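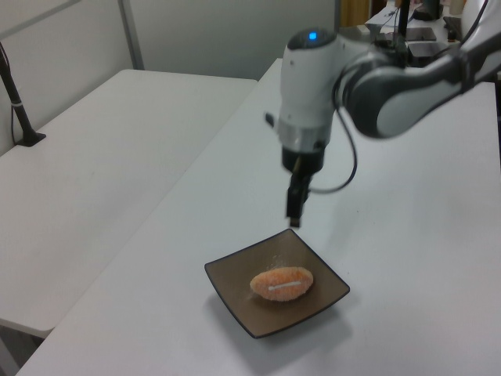

Fig. 2: Gripper over square dish, fingers down.

Section 2: Fitting the Latitau carburettor to the Amley dual-plane intake

2.1 Scope

This section covers removal of the original carburettor, fitting of the Latitau four-barrel to the Amley intake manifold, and base settings prior to first start. It applies to V8 engines with a square-bore flange and a mechanical fuel pump. For spread-bore manifolds, fit the Kaditz adapter plate before proceeding and add its thickness when checking bonnet clearance. Vehicles with an electric pump also require the regulator described in Section 4.

2.2 Before you start

Park the vehicle on level ground with the park brake on and the wheels chocked. The engine must be cold. Work outdoors or with the garage door fully open.

CAUTION: Petrol vapour is heavier than air and collects in pits and floor drains. Switch off water heaters, pilot lights and battery chargers in the work area. Keep a fire extinguisher rated for flammable liquids within reach.

You will need a set of imperial ring spanners, two flare-nut spanners for the fuel line, a plastic scraper, a torque wrench reading in inch-pounds, a vacuum gauge and a timing light.

2.3 Removing the original carburettor

1. Disconnect the negative battery lead.
2. Remove the air cleaner and its stud. Stuff a clean rag into each open throat.
3. Label the vacuum hoses at both ends. Hoses that have hardened or split at the end should be renewed, not trimmed.
4. Hold the inlet fitting with one flare-nut spanner and undo the line nut with the other. Catch spilled fuel in a metal container.
5. Unclip the throttle cable or rod, the return springs and, on automatic vehicles, the kickdown linkage. Note which hole each was fitted to.
6. Undo the flange nuts in a diagonal pattern and lift the carburettor straight up. Keep it level until it has been drained.
7. Cover the manifold opening before scraping. Remove all traces of the old gasket.

Note: If the studs turn out with the nuts, clean the threads in the manifold with a bottoming tap and refit the studs before going further.

2.4 Fitting the new carburettor

1. Check the Amley flange with a straight edge. Any visible gap under the edge means the flange must be machined.
2. Place the Edet base gasket on the studs with the divided side matching the manifold plenum. Do not use sealant.
3. Remove all rags and confirm that nothing has fallen into the plenum.
4. Lower the carburettor onto the studs with the fuel bowl inlets facing the side shown on the label. Operate the throttle by hand from closed to wide open. The blades must not touch the gasket or the manifold.
5. Fit the washers and nuts finger tight. Tighten in a diagonal pattern in two stages, finishing at 75 in-lb.
6. Connect the fuel line. Start the nut by hand to avoid crossing the thread.
7. Connect the throttle linkage and fit both return springs.
8. Connect the distributor advance hose to the timed port, the brake booster hose to the rear port and the PCV hose to the front port. Cap any port not in use.

CAUTION: Overtightening will distort the base plate and cause the throttle to stick. Do not use the nuts to pull down a carburettor that rocks on its gasket.

WARNING: Never run the vehicle with one return spring. With the engine off, press the accelerator pedal to the floor and release it. The throttle must snap closed without assistance. Repeat with the air cleaner fitted.

2.5 Automatic transmissions

The Latitau lever does not share its geometry with most factory carburettors. Fit the Kaditz kickdown bracket and adjust the cable so that it reaches full travel at wide open throttle. A cable left slack will give late, soft shifts and will burn the clutches in a short time.

2.6 Base settings

1. Turn each idle mixture screw in until it seats lightly, then back it out 2 turns.
2. Set the idle speed screw so that it just contacts the lever, then turn it in by half a turn.
3. Reconnect the battery. Crank in short bursts until the bowls fill, and check the fuel line for leaks.
4. Start the engine and run it for 15 minutes, or until the thermostat has opened.
5. Disconnect and plug the distributor advance hose, set the timing to the engine maker's figure and reconnect the hose.
6. Adjust the mixture screws evenly for the highest steady vacuum reading, then reset the idle speed.
7. Switch off, let the engine cool and recheck the flange nuts.

Note: Float levels are set before dispatch. If fuel drips from the boosters at idle, see Section 3, Float adjustment, before altering the mixture screws.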